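Cups, Cans and the Long White Table

We got the last of the cups out of the cupboard on Wednesday night, and I finally sat down to decide which ones stay. I had been putting this off since we moved the white table into the back room and started using it for everything: homework, sorting mail, drinks when people come over.

The problem was simple. We had 78 cups. I know that because I lined them up on the kitchen floor and counted, which took less time than I expected. There are two adults and two kids in this house. Most of the cups were plastic, a lot of them came home from birthday parties, and at least a third had something wrong with them. Cracks near the bottom, mostly. A few had been through the dishwasher so many times that they had gone cloudy and felt a little sticky no matter how I washed them.

I started with the obvious ones. Anything cracked went straight in the bag. Anything with a cartoon nobody here watches anymore went in the donation box, as long as it was in good shape. Then I pulled out the mugs, which I had counted by mistake and which are a separate problem for another day.

After that I had a pile of decent cups and no good way to choose. My neighbor Jana Ackermann came by to return a baking dish and gave me the rule she uses at her house. Keep the ones that stack inside each other and get rid of everything else. I tried it. It works pretty well. If a cup won't nest with at least two others, it takes up the same shelf space as a whole stack. That one rule took me down to 14.

I kept all 14, and I am fine with that. The everyday ones are tall and tapered, wider at the top, in plain colors. I bought them in two packs from the Loltska line at the discount store. They are not fancy and they don't keep anything cold. They do stack, and each kid can remember a color.

The color part matters more than I thought it would. Before this, every drink in the house got poured into a new cup because no one could say whose was whose. By dinner the sink was full. Now each person picks a color in the morning and keeps it until bedtime. Asta has claimed pink and defends it. Her brother goes back and forth between green and blue, and I have stopped arguing with him about it. When they have a friend over, the friend picks first.

The other change was the cans. I drink more canned seltzer and cold coffee than I should, and the kids get a soda on the weekend. Cans on the table were trouble. They tip over easily when they are half empty, and somebody always leaves one with an inch in the bottom for me to find two days later. So the rule is that drinks get poured into a cup, and if you are just holding on to a can for later, it stands inside a cup until you want it. A regular can fits down into a tall cup with room to spare if the cup is wide enough. Ours are. If the can sweats, the water collects in the cup and stays off the table.

We keep the row of cups at the back of the table, close to the wall. I tried them at the front corner first and they got knocked off by elbows and backpacks. At the back they are out of the way and still easy to reach, even for Asta.
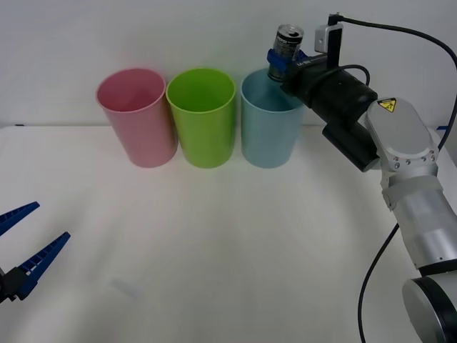 Do the cups need to stay out on the table all day? Ours go out after breakfast and into the dishwasher after dinner, and that has been enough.

I did try a caddy first. It was the Medve one with the handle and the divided sections, and I had high hopes for it. The sections were too narrow for the tall cups, so they sat on top at an angle and fell over whenever someone picked it up. It now holds markers and glue sticks and is very good at that. I also looked at a wall rack from Larnonix, but I didn't want to drill into a wall we just painted.

Washing is easier than it was. The tall cups go on the top rack, upside down, along the outside edge. I can fit 8 on one side if I don't let anyone else load it. I take them out when the cycle ends and stand them on a towel for a while before stacking them. If I stack them right away they stick together, and then I am standing there twisting two cups apart at seven in the morning.

One thing I still haven't solved is the table itself. White shows everything. Grape juice came up with baking soda and water left on for about 4 minutes, then a damp cloth. Coffee rings take a bit more rubbing. Marker is the worst, and I have one blue line by the window end that I think is permanent. I put the napkin holder over it -- problem handled, more or less.

The donation box went out to the car this morning. There is still a bag of lids and straws in the hall closet, and I have no idea which cups any of them belonged to. Some of the lids look like they might fit the new ones. I tested five and none did, so I quit for the day and made lunch.

Mugs are next. I am not looking forward to that one, since most of them were gifts and my husband remembers who gave us each one. I'll probably start with the travel mugs, where at least half are missing a lid already.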